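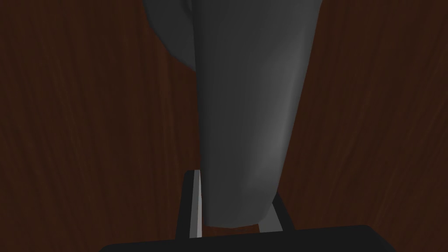 Arnden Hall kitchen and store: spring safety checklist

Walk round with this in one hand and a pencil in the other. It covers the kitchen, the back store and the passage between them. Tick, cross or N/A, then write something in the comments – the comments are the best bit, and they make the next check so much quicker!

Kitchen

1. Fire blanket on its hook, tapes hanging free.
OK. The hook has been moved to the door side and it's a huge improvement. You can reach it without leaning over the hob.

2. Extinguisher in date, pin and seal in place.
OK. Tag number 907, needle in the green.

3. Fridge at 5 degrees or below.
OK. Read at 9.40 am, before the lunch club arrived. Lovely to see every line filled in on the door sheet for March.

4. Hot tap at the hand basin has a warning label.
Cross. Label has peeled off again. The paper ones don't last near steam, so please order the plastic sort this time.

5. Leads and plugs free of cracks, scorch marks and tape.
One cross. The Wainwright urn has a nick in the lead close to the plug. Taken out of use and put on the top shelf with a note tied to it. The old Skorwood toaster passed, crumbs and all (now emptied).

6. Worktops sound, no lifted edges.
OK.

Passage

7. Clear width from kitchen to fire door.
106 cm at the tightest point, beside the coat rail. Really pleased with this – before the folding tables went to the store you had to go through sideways.

8. Fire door opens with one push and shuts by itself.
Opens well. Shuts slowly and stops short of the latch if the window is open. Closer needs a turn with a screwdriver.

9. Emergency light comes on with the test key.
OK, bright and steady.

Store

10. Heavy items below waist height.
Mostly. Two boxes of plates still up high. Bring them down before the Jomholm supper, when everyone will be in and out.

11. Stacked chairs no more than 5 high.
OK now. One stack was far too tall and has been split.

12. Cleaning products in their own bottles, lids on, cupboard locked.
OK. Key is back on the numbered board, hook 14. Great work whoever labelled those hooks!

13. Step stool feet and hinges.
Left front foot is worn smooth. Fine on the mat, slippy on the tiles. New feet wanted.

Still to do: tap label, urn lead, door closer, plates, stool feet. Recheck the fire door after the closer is adjusted, with the window open and with it shut.

Related items
Arnden Hall: main room and stage checklist
Arnden Hall: outside steps and car park checklist
Jomholm supper: kitchen rota
How to read an extinguisher tag
Booking the folding tables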